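Saltska 积木桌面数据说明(README)

版本还在改,先放出来,有问题提 issue。

内容:桌面小积木的摆放和堆叠,深灰色木纹桌面,三面围墙,墙上是黑白大花纹。一共17段,编号从1开始,中间没有跳号。标注由 Brurkness 小组做,检查脚本叫 Fitis,在 tools 目录下。

目录
raw/ 原始画面
labels/ 每段一个文本文件,逐行记物件和状态
tools/ Fitis 脚本
notes/ 零散笔记,格式不统一,凑合看

标签总数1,730条。旧版里有重复的,已经删了,旧版不要再用。
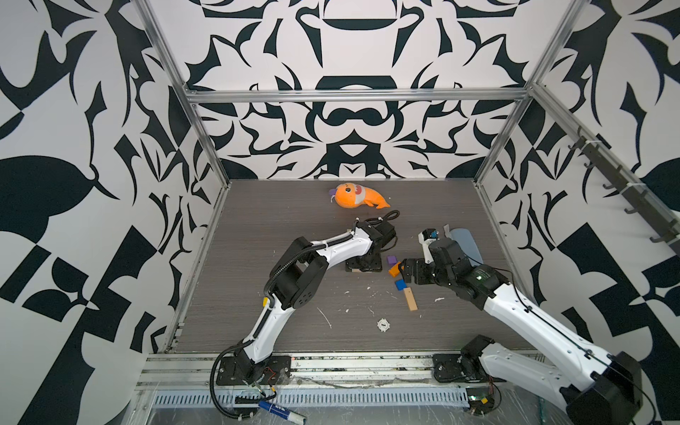

为什么墙面要贴花纹,不用白墙?
白墙上没有可对的点,几个视角之间对不齐。花纹形状大、边缘清楚,对位省事很多。缺点是浅色积木靠墙时不太好分,标注要放大了看。

物件命名
颜色在前,形状在后。例:浅蓝方块、深蓝方块、紫方块。浅蓝和深蓝是两个类,别合并,上一版就是合并了才返工的。
木色的底块单独叫“底块”,上面压了东西也还叫底块。
毛绒玩具一律写“毛绒”,不用纠结是鱼还是海豹,大家意见不一,统一写毛绒就行。橙色毛绒和橙色积木容易在搜索时混,检索请带上形状词。
圆柱体写“圆柱”,被挡住一部分也要标,加后缀 _occ。

状态字段
on_table 在桌上
stacked 压在别的块上面
held 被夹着,离开桌面
unknown 看不清,别猜

夹着的块哪怕离桌面只有一点点,也记 held。

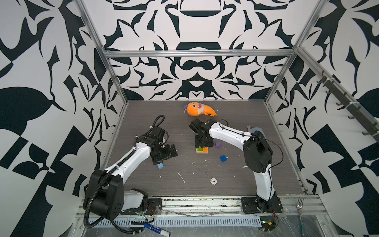 堆叠的记法
从下往上写,用斜杠隔开。例:底块/绿/橙。同一层有两块的用加号连,例:底块/绿+橙。层数不用填,脚本自己会算。
歪了但没倒的,照常记,后面加 tilt。倒了就拆开,每块按 on_table 各记各的。
旁边散着的块不算进这一堆,挨的再近也不算。

已知问题
第8段标签里紫方块有几行写成了蓝,还没改完。
第9段开头缺一小截,raw 里就是没有,不是下载坏了。
桌面上有白色的小点和擦痕,不是物件,不要标。早期有人标成了“碎屑”,看到请直接删掉。
前沿线槽上有透明塑料膜,会反光,自动分割偶尔在那里出一个假框。Fitis 会过滤大部份,剩下的手动去。

围墙那边还有一点要注意,右墙上有一条深色横轨,带一排黑色小钩,属于固定背景,跟花纹一起归到 background。
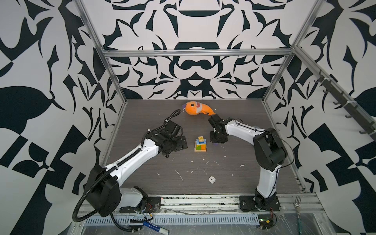

background 这一类只要一个框都不画就对了,不用描轮廓。之前的模板里留了 wall_left、wall_right 两个字段,已经作废,填了也会被脚本忽略。

使用
先跑 tools 里的检查,没有报错再读 labels。编码 UTF-8,换行用 LF,Windows 下另存一遍很容易变掉,提交前看一眼。
颜色名一律中文,英文对照表在 notes 里,叫 Vida 颜色表,还差灰色那行没补。

划分
训练和测试按段分,不要按帧分。同一段里相邻画面几乎一样,拆开会漏。

更新
9月:删重复标签,浅蓝深蓝拆成两类,加 _occ 后缀。
下一步先修第8段,然后补颜色表。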